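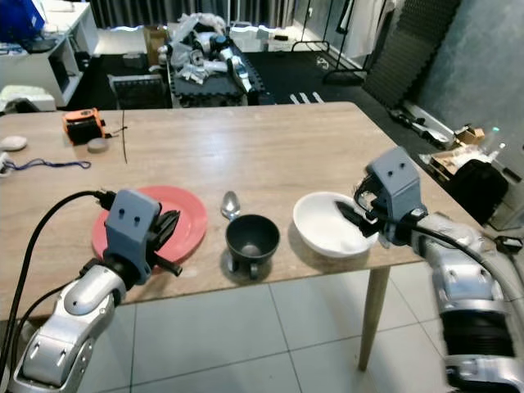 8 September 2025, table-setting task, first full session since July. Ran the club script start to finish before lunch, then again with Tobias's gripper offsets. Order on the table is still plate, spoon, cup, bowl, left to right, left arm takes the red plate and right arm takes the white bowl. Trouble is the spoon. Its handle sits tucked behind the black cup and neither arm has a sensible way in without going over the top. Rules say any layout is allowed as long as nothing overlaps, so we can move the cup. Not touching it til Emmett has seen it though — he wrote the approach paths and will want to do it his way.

Cable on the left arm. It arcs right over and plugs in at the top of the gripper, and when the wrist turns past the plate position it pulls. Heard it creak twice. Put a limit in the config for now (wrist stop at 92 degrees), proper fix is a longer lead or a clip further back along the arm. Tobias says Ruppert do a clip that fits. Price unknown. Right side is fine, loop has plenty of slack.

Bowl. Fingers go down into it, close on the rim, lift. Good on the first pass, bad on the second, bowl tipped and slid. Same script both times!! Only thing changed was the offsets, so going back to the July numbers for the right arm and keeping Tobias's for the left. Left is definately better with his.

Plate. Raised rim isn't much to hold. Tried coming in lower, fingers scraped the wood. Tried slower, no scrape but took ages. Competition time limit for the whole setting is 228 seconds and we spent nearly half of it on the plate. Need to get that down before anything else or the rest doesn't matter.

Logging — the Misis logger filled up and stopped by itself at 3,061 lines, no warning on screen. Lost the end of the second run. Anyone using it: clear the old files first, I have now written this on the whiteboard as well.

Tape measure is at the back left if you need it, please put it back there. I re-measured from near edge to plate centre and got a different answer from the one in Emmett's sheet, 3 cm out. Could be the table has shifted, could be he measured from the far side of the rim. Ask him. Don't change the sheet yet.

Also the Drovico form for the regional round wants a team name and we still haven't got one. Irnitden was Tobias's idea, no idea what it means, no objections from me.

Next time:
— cup moved or path changed, Emmett to decide
— right arm back on July offsets, run the bowl ten times and write down every one
— plate, try gripping from the side insted of straight down
— email Ruppert re clip
— take the wrist stop out once the cable's sorted, not before

Left arms parked and powered off at ten to five. Key back in the office.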